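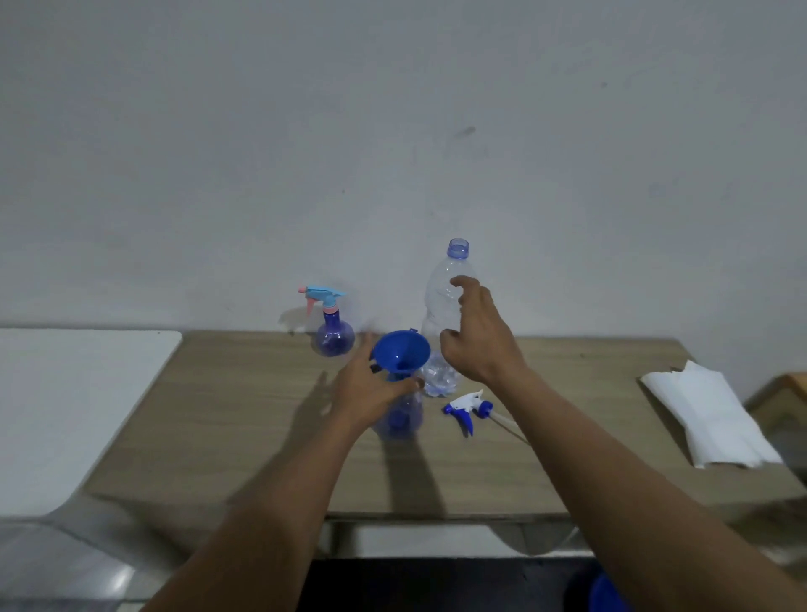
Fongchan Panyasiri thought the second trombone part was too high and told the arranger so before the band had even sat down.

Yaowalak Inthanon looked at the page. She had written it on the train to Ostapchuk, without a piano.

"Which bar?"

"All of 30. Then it goes up again."

She took a pencil and moved the line down to the baritone sax. That left the trombones with nothing to do until the bridge, so she gave them the piano player's left hand. The piano player was still parking.

They ran it at half speed. The drummer used brushes. In the bridge the trumpets came in a bar early and stayed early, and she let them go to the end.

"Better," Fongchan said. He emptied his slide onto the floor.

The hall in Irora held 600 people and they had two rehearsals left. She wrote the change into the score, then into the parts, one folder at a time. At the last folder her pencil broke. The bass player lent her a pen, and they took it again from the top.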